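An afternoon with the desktop cell at Skakstead

Open day at the Uvska workshop, Skakstead. By our reporter, 11 July 2023

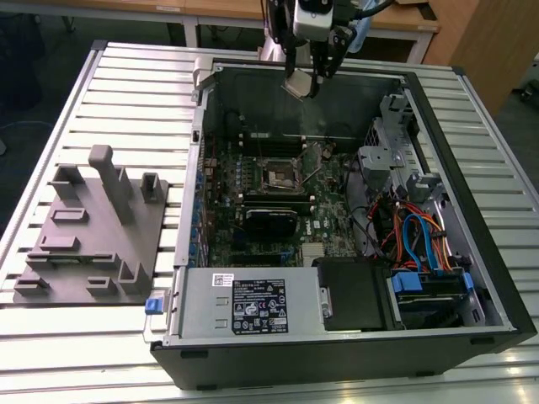
The gripper at work just inside the top rim of an open desktop tower, with the grey fixture plate alongside.

Uvska takes old office computers apart for a living. Until March all of that was done by hand, at benches along one wall of the Skakstead workshop. The benches are still in use, but at the far end there is now a robot cell, and the open day was the first time the public had been let in to see it.

The engineer who runs the cell gave four demonstrations during the day and talked to me between the second and third. She has been with the firm for six years and spent the first four of them at the benches.

"I know what it's like to do 15 of these before lunch," she said. "Your wrists go first, then your patience. So when they asked who wanted to work on the robot I put my hand up."

The computers come in by the pallet from councils, colleges and a few large offices. Last year the workshop handled 3,935 of them. Most are plain black or beige towers that have spent their lives under a desk. A person still takes off the side panel and lays the case down on the slatted table with the open side facing up. After that the robot is given a short list of jobs.

I asked why it did not do the panel as well.

"Every maker has a different idea of how a panel should come off," she said. "Some slide, some hinge, some have a screw hidden behind a sticker. A person does it in seconds. We'd spend a year on it and still get caught out."

The list is kept short on purpose. Memory modules, expansion cards and small loose pieces of metal or plastic are the main things. Drives are handled separately, as they have to be logged and wiped, and power supplies go to a different bench altogether. Cables are left to people.

"Cables are horrible," she said. "They move when you touch them and they're never in the same place twice. Visitors always ask about the cables, and I always say come back in a few years."

The software that plans the movements is called Usora and was written by Poulain, a small company that also helped to set up the table. The grey fixture plate was 3D-printed, and its blocks and posts are changed as the work changes. She said the first version lasted nine days before a post snapped.

"We print another one and carry on. It's cheap. The gripper fingers are the part I worry about."

The crowd at the demonstrations was a mixture. There were school groups in the morning, and after lunch a good number of retired people, several of whom had worked in electronics and had firm opinions. One man wanted to know how hard the fingers could squeeze. Another asked whether the robot could tell when something was stuck.

"It can feel that it's pulling harder than it should," she told him. "Then it stops and waits for me. I'd sooner it stopped too often than pulled a slot off a board."

It is slower than I had expected. The arm moves in, pauses, lowers a little and pauses again. A boy near the front asked if it was broken. The engineer said it was running at 80 per cent of its normal speed for the visitors, and that its normal speed was still slower than hers.

"On one machine I beat it every time," she said later. "On 1,000 machines I'm not so sure. It doesn't stop for tea."

I asked what her old colleagues at the benches made of it. She took some time over the answer.

"Mixed. Two of them come over and help, and they're very good at spotting what it's doing wrong. One won't go near it – he says he'll look when it can do a laptop. He's got a point. Laptops are mostly glue."

No jobs have gone, she said, and the workshop is taking in more towers than the benches could manage alone. The next thing she wants to try is small screws, with a second tool that the arm would pick up by itself. Poulain is due back in the autumn to start on that.

The third demonstration was called while we were talking. She put her safety glasses back on and went to fetch the next tower from the trolley.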